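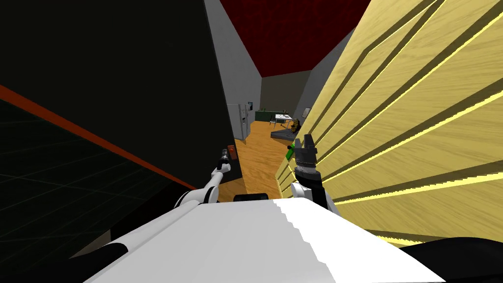 Both arms out and heading for the gap, in the simulator. The room at the far end has a white refrigerator, and the green thing by the right gripper is the one I keep my eye on.

Simulator days at Nurkden

Hi again! I promised the folks in the Stuvberg office a page about what work is like now that so much of it happens on a screen, so here goes. I came over from the packing side in February, after years on my feet, and I now spend most of my shift in a swivel chair, steering a simulated two-armed robot through rooms that don't exist (my knees are thrilled, my eyes less so).

There are six of us on the team. Each run gets a grade and a short note, and on a good day I get through around 50 of them. Birutė Toom trained me, and her one big rule was to write the note before starting the next run. I ignored that for a week and paid for it, because by lunch every hallway looks like every other hallway!

The tilt takes some getting used to. Walls lean, the floor runs off on a slant, and the first few mornings I caught myself sitting crooked to match. Walter Puma still does it. We have a ten-minute break every hour now, which Lizeth Carhuamaca fought for and got, and I wouldn't give it up for anything.

What's changed most for me is the talking. On the packing line you could chat all shift long. Over here everybody has headphones on, so Efe Mohammed and I started eating lunch with the old crew again. They ask whether the robots are coming for the line, and I tell them what I know: Titinum is planned for restocking first, and two people from packing will train on it with us. Some of them are curious, some are plain worried, and I get both.

Milagros Cárdenas is collecting questions from all the shifts for the next open hour. Drop yours in the box by the time clock, or just come find me. I'm in the second row, next to the window that won't open.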